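# About Flornside

Flornside designs and builds preamplifiers, direct boxes and passive switching units for electric bass and other low-tuned instruments. All circuit design, board assembly, case drilling and final testing is done at one site. The company was started by Imelda Sison, who had spent the previous part of her working life repairing amplifiers for touring bands and hire companies, and who still signs off every circuit before it goes into production.

## What we make

The current range has three product lines.

**Buleo** is a floor-mounted bass preamplifier with two signal paths. The clean path is full range and has no clipping stage. The second path is high-passed ahead of its gain stage, so that the lowest octave does not reach the clipping diodes. The two are summed at a blend control after the filters. The crossover point is set by an internal trimmer and leaves the workshop at a position that suits a four-string bass in standard tuning. Players using a low B or lower will usually want to move it, and the manual explains how.

**Assefa** is an active direct box. It has a high input impedance for piezo pickups, a transformer-balanced output and a ground lift. It runs from phantom power or from a standard 9 V supply, and will change from one to the other without a thump if the phantom power drops out. There is no tone control on the Assefa and we do not plan to add one.

**Kenness** is a passive loop switcher. It contains no power supply, no buffer and no audio electronics other than jacks, footswitches and wire. The status lamps need power, but the audio does not pass through anything that does. It is offered in two-loop and four-loop versions.

We also make a small number of units to order. These are mostly rack versions of the Buleo for hire companies, and occasionally Kenness units with a non-standard number of loops. Orders of this sort are priced individually and take longer than stock items.

## Design approach

Most of our circuits use discrete transistors in the gain stages and operational amplifiers in the filters and output drivers. The choice is made stage by stage. A JFET input stage overloads gradually and gives a high input impedance with few parts, and it suits a gain stage well. It is a poor choice for a filter that has to have the same corner frequency in every unit, given how widely JFETs vary between samples. Filters are therefore built around op-amps with one per cent resistors and film capacitors.

The supply rails inside the Buleo are raised from the incoming 9 V to give more headroom. Some active basses put out enough signal at the input jack to clip a stage running directly from 9 V, and this clipping is often mistaken for a fault in the pedal or in the bass. With the higher rails the clean path stays clean at any level we have been able to measure from an instrument. The charge pump that does this runs well above the audible range and is screened from the input section by a ground plane.

Switching is by relay in the Buleo and by mechanical footswitch in the Kenness. The relay in the Buleo is wired so that a loss of power returns the unit to bypass. A player whose supply fails in the middle of a set will lose the preamp tone but will not lose signal.

Our cases are folded steel for the Kenness and cast aluminium for the other two lines. Jacks are mounted to the case and wired to the board with flying leads. Board-mounted jacks would be quicker to fit, but a repair bench sees a great many cracked solder joints from them.

## Testing and records

Every unit is tested twice. The first test is made at board level, before the board goes into its case. It covers supply current, rail voltages, gain at three frequencies and noise with the input shorted. The second is made on the finished unit and repeats the gain and noise readings through the actual jacks and controls. It also adds a listening check with a bass guitar, which catches scratchy potentiometers that a sine wave will miss.

The readings from both tests are stored against the serial number. Serial numbers run in a single sequence across all products, so a Buleo and a Kenness built on the same bench in the same week may carry neighbouring numbers. At the time of the last full stock check, in September, the sequence stood at 2,821.

When a unit comes back for service, the technician compares its present readings with the stored ones before opening it. A noise floor that has risen while the gain is unchanged points to a different fault from a noise floor that has risen along with the gain. Owners can ask for a copy of the readings for their own unit by sending us the serial number. The records stay with the unit when it is sold on, and there is no charge for the copy.

## Parts and suppliers

The Buleo uses 61 components on its main board, excluding jacks and controls. The majority are ordinary parts available from more than one distributor. For those that are not, chiefly the input JFET and the output transformer used in the Assefa, we hold stock for about 1,000 units. Where a part is withdrawn by its manufacturer, we test the proposed replacement in a complete unit and publish the change as a numbered revision. The revision letter is printed on the board next to the power inlet.

We do not select transistors by ear. Input devices are measured for pinch-off voltage and saturation current and sorted into bins, and the source resistor is chosen to match the bin. This gives a consistent operating point from parts that are not themselves consistent. Devices that fall outside the bins are set aside and used in test jigs.

## Service and warranty

New units carry a warranty of 9 years, covering parts and labour. It passes to later owners without registration. It does not cover damage from the wrong supply voltage, although the input protection will usually survive this and the repair is normally a single diode. Footswitches and potentiometers are treated as wearing parts but are still covered if they fail in normal use.

Schematics for discontinued products are available on request. Schematics for current products are supplied to repair workshops, which are asked not to pass them on. We would sooner see a unit repaired close to its owner than posted to us, and will supply parts at cost for that purpose.

Modified units are accepted for service at our discretion. If the modification can be reversed we will offer to reverse it, and if it cannot we will quote for a new board. Please say on the service form what has been changed - it saves bench time, and so reduces the bill.

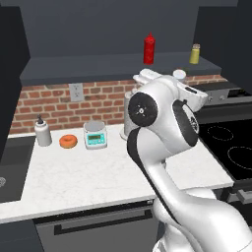 *Computer rendering: white robotic arm over a marble kitchen counter.*

## The people

Flornside is a small company and most of the staff do more than one job. Imelda Sison is responsible for circuit design and for the final decision on any change to a product in production. Board layout and mechanical drawing are handled together by one engineer, which avoids most of the arguments over where the controls should go. Assembly staff test the units they have built at board level, and a different person carries out the second test.

Several of us play bass and one plays baritone guitar. New designs are used at rehearsals and in small venues before the circuit is fixed. The Buleo had its output level raised by 3 dB after this stage, as the prototype was too quiet to drive some older power amplifiers. The blend control was also changed from a linear to a centre-weighted taper, which gives finer adjustment near the middle of its travel.

## Where to find our products

We sell directly and through a limited number of dealers. Dealers are chosen mainly on whether a customer can try the unit there through a bass amplifier at a realistic volume. The price is the same from either source. Refurbished units, which are customer returns that have passed both tests again, are sold directly only and carry the full warranty.

Visits to the workshop are possible by appointment. Bring your own instrument if you would like to try something, as the workshop bass is strung with flatwounds and is kept mainly for test purposes.

## Contact

Service enquiries should include the serial number, the revision letter if it can be read without dismantling anything, and the make of power supply in use. For general enquiries please use the form on the contact page. Dealers and repair workshops have a separate form, linked from the foot of the same page.

Page last revised 25 January 2025.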